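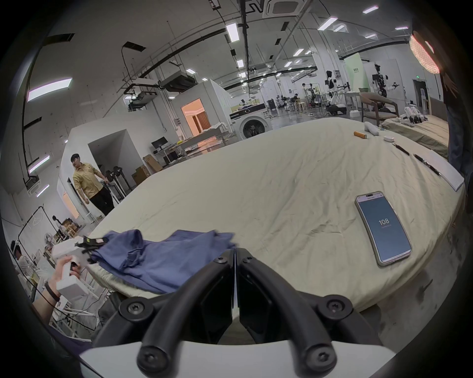
Fitriani Lubis

Ticket: Label printer skips every second label after changing the roll
Status: Solved (with one open item)
Opened: 2020-08-06

Hello everyone,

I keep a log of this problem from the beginning, so that the next person in our shop does not need to start from zero. Please forgive my English in some places. We are a small clothing repair and alteration shop, and each garment that comes in gets a printed label with the ticket number and the colour of thread. The printer is a Flavden desktop thermal model, connected by USB to the front counter computer. The labels are sent from the Ollel order program.

What happens

After I put in a new roll, the printer prints one label, then feeds one blank, then prints one, and so on. The printed label is good and dark, but the text sits too low, so the last line falls into the gap. With the old roll there was no such problem. The status light stays green all the time and there is no error message on the computer.

What I tried first

1. Turned the printer off, waited, turned it on again. No change.
2. Opened the cover, took the roll out and put it back. No change.
3. Cleaned the print head with the cleaning pen. The print became a little sharper, the blank labels stayed.
4. Another USB cable and another port. No change.
5. Printed the test page from the printer itself, by holding the feed button. The test page also skipped. From this I understood that the fault is not in Ollel, and I stopped looking at the computer.

Reply from Herman Khoo

Hi Fitriani, thanks for the detailed list, it saves a lot of back and forth. Can you tell me if the new roll is from the same supplier as the old one? Also please measure one label and the gap with a ruler. Your step 5 points to the gap sensor, or to a media setting stored in the printer.

Reply from Fitriani Lubis

The old rolls were from Yeoh, we bought them in May. The new roll is from Skasow, because Yeoh had none in stock. The label size is the same on both boxes. With the ruler I get the same width and the same height. The gap on the new roll is 4 mm, and on the old one it is a bit smaller, but I find it hard to read with my ruler.

The backing paper also has a different colour. The old one was yellow and you could almost see through it. The new one is white and thicker. I don't know if this is important.

Reply from Herman Khoo

It is important, yes. The sensor shines a light through the backing paper and looks for the place where more light comes through. If the paper is thicker, the old calibration is wrong for it and the printer misses some of the gaps. Please do this:

Switch off the printer.
Load the roll and close the cover until both sides click.
Hold the feed button while you switch it on, and let go after the second blink.
It will feed a few blank labels and stop.

After that, print your test page again.

Reply from Fitriani Lubis

I did it two times. The first time I let go too early, after one blink, and it printed a long page of settings instead. The second time was correct. It fed the blanks and stopped exactly at the tear bar.

The test page does not skip any more. From Ollel it also prints every label, but the text was still too low by a small amount. I looked in the driver preferences and found that the gap there was still the old value. I changed it to 4 mm and now the text is in the centre — all lines are readable.

One thing I saw in the settings page: the darkness was on the maximum. I think somebody changed it last year when we had a bad roll. Should I put it lower?

Reply from Nabila Wattimena

Jumping in here as I look after the hardware side. Please do lower it. Maximum darkness wears out the head sooner. Go down one step at a time until the text begins to look grey, then go one step back up. Is the barcode still scanning at the counter?

Reply from Fitriani Lubis

I went down three steps and the barcode still scans on the first try. On the fourth step it needed two tries, so I stayed with three.

I ran a batch of 142 labels without a blank one. The roll has 1,000 labels, so I will write here again if something changes near the end, when the roll becomes small and the paper is more curled.

Still open

When the roll is changed back to Yeoh, must I calibrate again? My colleague Sugeng Jugah says no, I think yes.

Reply from Herman Khoo

Yes, every time the paper type changes, and set the gap in the driver back to the old value too. I will leave the ticket open until you have reached the end of the roll.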